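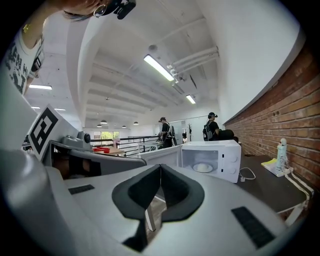 Photo: author's own, Ghaffari building, second floor

Threads > Small Kitchens > The microwave with two knobs

1/ Our shared kitchen has a new microwave, meaning an old microwave that is new to us. It came from Dedow, the secondhand place by the bus depot, and replaces one that had a button for popcorn, a button for fish and a button for "beverage" and could not heat any of them.

2/ The new one has two round knobs, one above the other. That is the entire interface. I have watched grown adults with graduate degrees stand in front of it like it was asking them for a password.

3/ The top knob is power. The bottom knob is time. I'm putting this in writing because on the first morning I had it backwards and gave a bowl of oatmeal a very long, very gentle experience.

4/ Somebody named it Lola. I don't know who and I've stopped asking. There was a vote in the group chat and I was on the bus.

5/ Things I like about knobs: no beeping while you set it. You turn the thing and it goes. If you change your mind you turn it back. My last relationship with a kitchen appliance involved holding down Cancel for three seconds and hoping.

6/ Things I don't like about knobs: there's a mark for 1 minute and a mark for 5 and then a vague suburb in between. I've been trying to land on 90 seconds since we got it. I have hit it twice, I think. There is no display to confirm my success.

7/ The spot by the brick wall was the only candidate. Dark top, curve of brick beside it, power strip along the edge. The cord reaches with slack left over, so it just sort of loops there on the counter. I said I'd clip it down. I said that in February about the toaster cord too.

8/ The door opens to the left. If you're carrying a plate in your right hand this is great. If you're left-handed, you will be reaching around a door for as long as we own it, and I'm sorry, Dedow doesn't do door swaps. I did ask. The man at the register looked at me for a while. 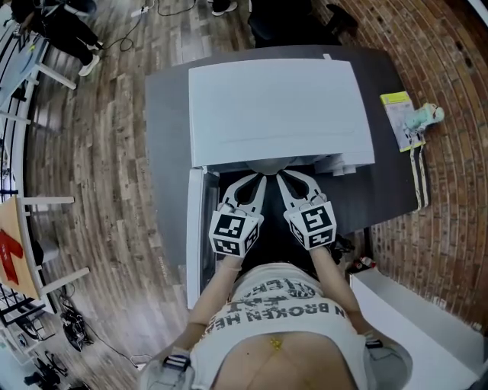 9/ WHAT GOES ON TOP OF LOLA

Nothing. Flat white top, very inviting, I know. The last one had a fruit bowl, a phone charger and a stack of takeout menus living up there, and every time you shut the door a menu slid down the back. Put your stuff to the side, on the table, where the yellow card and the bottle already are.

10/ Yes, the bottle. It's cleaner, it's from Cikier, it smells like a cucumber that went to business school. It does work on dried soup. Spray it on the cloth and keep it out of the inside of the machine, or your next three meals will also be cucumber.

11/ A word on the turntable. It comes out. It is supposed to come out. Lift the plate, lift the glass, wash it in the sink, put it back so it sits on the little thing in the middle. If it makes a grinding noise, it isn't on the little thing in the middle.

12/ (I have received a message asking what the little thing in the middle is called. It's called a coupler. I looked it up and now I have to carry that around with me.)

13/ Plates: the plain white ones fit. The big speckled ones almost fit, so they go in, the door closes, you feel clever, and then the corner catches and the plate stays put while the turntable goes around under it. Half your rice is lava. Half your rice is from the fridge. They're round plates, by the way. I don't know how a round plate has a corner. It's handmade, ask the pottery people.

14/ Reheating flat round bread, which is most of what gets reheated in this building: full power, short. Damp paper towel over it. If you go past 2 minutes you've made a coaster, and we have coasters.

15/ Reheating pasta: medium, splash of water, stir it halfway. I will not be taking questions from the people who eat it cold out of the tub standing up. You're happy. Leave us alone.

16/ Reheating fish: we've talked about this.

17/ Several of you want to know what it cost. Less than a nice lunch. It came with the glass turntable and no manual, and the tag on it said WORKS with a question mark after it. The question mark was crossed out. I found that reassuring and I still do.

18/ The power strip is full, or full enough. If you want to plug in a kettle, please unplug the kettle that's already there. There should not be a situation with both kettles. We had the both-kettles situation and the whole second floor went dark and somebody lost a spreadsheet.

19/ Leave the door open a little after you steam something. Smell gets out, damp gets out. Then come back and close it, that's the part people skip. I walk past and it's hanging wide open like it's about to tell me something.

20/ Update for July 2022: the first post in this thread has 881 likes, which is more than anything I've written that I cared about. My piece on library fines got four. One of them was me.

21/ To the person asking if Dedow has any more of these: they had another one, beige, one knob. I don't know what the one knob did. I didn't feel ready.

22/ Going to go try for 90 seconds again. Soup this time. Cord still isn't clipped.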